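Morville Kitchen Automation Group
Equipment Planning Meeting, February 8, 2020

The meeting opened a little late, with coffee, and the chair thanked everyone for coming out in the cold. The December minutes were read and accepted with one spelling correction (it is Talletti with two t's, then two l's, and apologies to them).

Arm purchase. We have two quotes in hand, from Talletti and from Bomar, and a long and good-natured talk followed on which suits us better. The Bomar quote is the lower one, but the gripper is extra at $1345, and several members felt that ought to be counted in before anybody gets attached to the price. Talletti offers delivery in 38 days. Agreed to ask both firms to hold their quotes until the next meeting.

Simulation work. The group went over the refrigerator task, where the arm has to work in the opening beside a door with a long curved handle. Everyone was glad to have this to look at before spending real money.
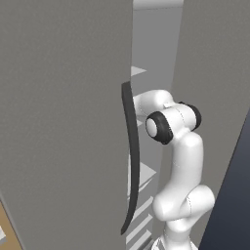

Questions of reach took up most of the next half hour, and happily so. One member would like the floor stand priced at two heights, and another asked that we try the door opened to 50 degrees and to something wider before we settle where the stand goes. Both ideas were warmly received and will be done.

Software. The Shih license runs out this spring. Renewal for 44 seats seemed generous for a group our size, so we will ask kindly for a smaller bundle.

Used refrigerator for the test kitchen: put off until the stand is chosen, as the floor space depends on it.

The meeting closed with thanks to whoever brought the lemon cake. Revised quotes to be sent around ahead of the next meeting.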